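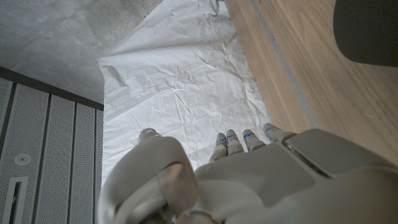
According to the reply from Drilum support, the fold lines in a thin dust sheet are set at the factory and will drop out by themselves once the sheet has hung for a few days. I would like to check that before I hang anything.

Getting a grid of fold lines out of a thin white sheet
Posted by northlanding on 2026-02-24
Viewed 161 times

The sheet is white, very light, and came folded small in a flat packet. Opened out on the floor it has the packing folds running both ways in a grid, plus a lot of random wrinkles on top of those. One border lifts and will not lie down. The packet gives no fiber content and no care symbols, only the item number, 1869.

I want to use it as a backing behind a shelf display, so it needs to be reasonably flat. It does not need to look pressed. Constraints:

I have a dry iron and a hand steamer (Trutberg, the small one). No press.
The floor is the only surface big enough. There is wood right beside the sheet and I don't want heat or moisture on it.
I would prefer not to wash the sheet if it is likely to shrink.

What order should I do this in, and does hanging do anything?

3 replies

selvage_edge
Find out what it is first. "Thin white sheet" covers cotton, polyester, a blend, and nonwoven material that feels halfway between cloth and paper. They do not take heat the same way. Look at the cut edge under a bright light. If you can pull a thread, it is woven. If it only fuzzes or tears, treat it as nonwoven and keep the iron off it until you have tested a corner.

For woven cloth:
Mist one side lightly with plain water, roll it up loosely and leave it for 20 minutes so the moisture evens out. Iron it from the center toward the edges on the lowest setting, and go up one step only if the creases stay. Work along the grain. Pushing diagonally stretches a light weave and gives you a new ripple beside the old crease.

For nonwoven:
Low setting, dry, with a cotton pressing cloth between the iron and the sheet. Lift and set down, do not slide. Expect the grid to fade to faint lines and stop there.

Do it in sections on a board or a padded table and let the finished part hang over the far side. Keep the floor out of it. A folded towel on finished wood still passes heat and vapor through, and finishes can cloud.

Hanging removes the loose wrinkles. It does very little for a sharp packing fold in something this light, as there isn't enough weight below the fold to pull on it. Clip a batten along the bottom hem if you want to try.

ptarmigan
just steam it. i did mine over the shower rail and it was fine

lintfilter
Agree with selvage_edge on testing. Two additions.

With the hand steamer, hang the sheet from the long side, not the short one, and hold the lower hem under light tension with your free hand. Steam from the back. Let it cool completely before you move it, or the fold comes back where you grabbed it.

The lifting border is probably a separate problem. If the hem stitching is tighter than the cloth, that edge will curl however well you press it. Wet the hem only, pull it gently to length, and dry it flat under something straight. If there is no hem, ignore this.

When you are finished, store it on a tube. I use the Lernon mailing tubes, any will do. Refolding it puts the grid back.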